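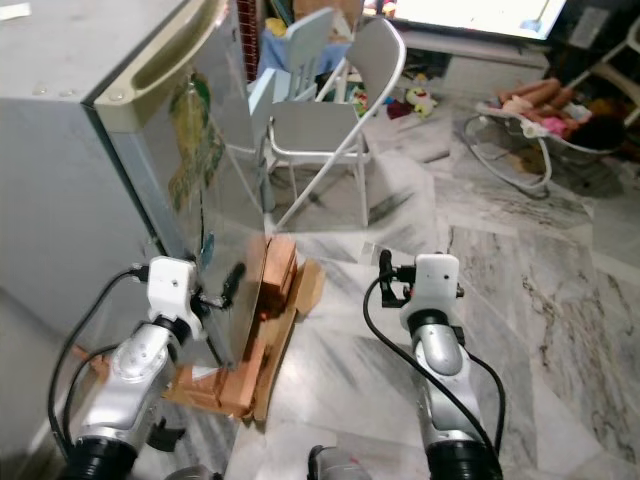
The little gray fridge, with the blocks on their cardboard.

The Step
by Chantelle Masilela

Zodwa wanted the fridge up off the floor before her mother moved in. Her mother was short, but her back was bad, and she had already said on the phone that she would not bend down for milk.

"Then we lift it," Senga said. "What have we got?"

They had a sheet of cardboard, flattened, and the wooden blocks from the garage. Zodwa's father had cut them in 2014 for a bench he never built. She had kept them through two moves without opening the sack.

They put the cardboard at the foot of the fridge to save the floor and tipped the blocks out on it. Senga started a stack by the door. He laid the flat pieces first and leaned the others against them while he made up his mind.

"You can't stand it on that," Zodwa said.

"I'm seeing what height we get."

"She'll want the butter and the whole thing will come down on her feet."

He took a block off and put it back the other way. A piece of white paper lay on top of the fridge, and Zodwa picked it up. It was her own writing, a list from February. Eggs, bleach, call Mom. She had bought the eggs and the bleach.

She put the paper back where it had been.

"What about that sticker?" Senga asked. "Do you want it off?"

It ran down the front of the door under the handle, green and yellow. Lizelle had put it there the year she left for college. Zodwa had tried one corner with her thumbnail once and then stopped.

"Leave it. Mom likes green."

The phone rang at 11. Her mother wanted to know if there was a hook for her coat, and if the bus still stopped by the pharmacy. Zodwa said yes to both. There was no hook yet.

"And the refrigerator?"

Zodwa looked at Senga, who was on his knees with a block in each hand.

"We're working on it."

"I can sit on a chair," her mother said. "I've been thinking. I'll put a chair next to it and sit down and get my milk."

Zodwa told Senga. He looked at the stack for a while.

"Has she got a chair?"

"She's bringing one."

He began handing her the blocks, and she went to find the sack.

We use cookies to remember your reading settings. Accept | Manage choices

More short fiction
Molefe's Ladder
Two Keys for the Back Door
900 Miles of Laundry
What Lizelle Took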